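The two-shelf shoe rack, and what a slide sandal asks of it
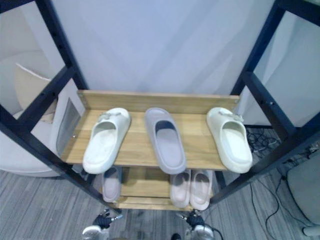

Leave the bottom shelf for whatever gets worn least, a reader in Flullthorpe wrote after our June issue, and the top one looks after itself. The letter went on to ask why so many racks are still sized for lace-up shoes when the household footwear that moves in and out most often is the slide.

It is a fair question. A slide has no heel counter and no laces, and it is put on standing up, often with an armful of something else. It also takes up an awkward amount of room for its weight. The chunky moulded type is nearly as wide as a winter boot at the ball of the foot, and the strap stands high enough to rule out the shallow tilting cabinets sold for narrow hallways. Open shelving suits it better.

The rack considered in this article is of the plain sort: flat black steel bars with small round holes punched along them, black crossbars between the uprights, and two shelves in light wood. A wooden back board runs along the rear of the upper shelf, and small screw heads show at its ends where it meets the metal. The type is familiar from garages and stockrooms. With light wood added, it passes in a front hall.

Punched uprights have one practical merit. On racks where the shelf fixings line up with the holes, spacing can be changed later with a screwdriver. Before buying, check that the holes match the fixings supplied, and that they run far enough down the bar to be of use. The gap between shelves is the dimension people get wrong. For slides, measure the tallest strap in the house, decoration included, then leave enough over it for a hand to get in and lift. A gap set to the strap alone means every pair on the lower level has to be dragged out by the toe.

The back board is worth having. Slides get pushed onto a shelf with the foot or tossed there from a short distance, and without a stop at the rear they end up against the wall or behind the rack. A board at the back of the upper shelf deals with that where the traffic is heaviest. It also gives a line to set heels against, although a slide left at a slight angle, as the grey one is here, does no harm.

Toes forward or toes back is a matter of habit. With toes forward, as on both levels of this rack, the front of each slide faces the room and colours can be told apart at a glance. Whites and creams are the difficulty. A white slide and a cream-white one in the same chunky style, each with charms on the strap, are easily taken for each other in poor light, and a small lamp over the rack will do more for that than any label.

Charms need some thought in their own right. They are pushed into the strap and held by friction, and they catch. The usual place is the underside of the shelf above, when a slide is drawn out from a lower level at a steep angle. Decorated pairs are better on top, where there is nothing overhead. Plain ones can go below.

Load is rarely an issue. Even the thick-soled kind is light, and a shelf of slides will not trouble a steel frame of this pattern. Tipping is more of a concern in houses with small children, and a tall, narrow rack should be fixed to the wall through an upper crossbar or upright. Use an anchor suited to the wall. The one that comes in the packet is generally meant for drywall.

As for the wood, wipe it with a barely damp cloth and dry it straight after. Grit is the main enemy of a light finish, and it collects at the front edge, where soles are dragged over it. Slides that have been outdoors in the wet should drain on a mat first. Scuffs on a pale footbed come up with dish soap and a soft brush — keep bleach away from them, as it can yellow the foam.

Two further points came out of the correspondence. Several readers wanted to know whether the lower shelf should sit directly on the floor. Leave a space beneath it if the uprights permit, enough for a broom head. Others asked about filling a shelf from end to end. A bit of bare shelf in front of and between the slides makes them easier to pick up, and it leaves somewhere to put down a visitor's pair.

Letters about boot storage are being held for the next issue, along with the measurements readers have sent in for closets under stairs.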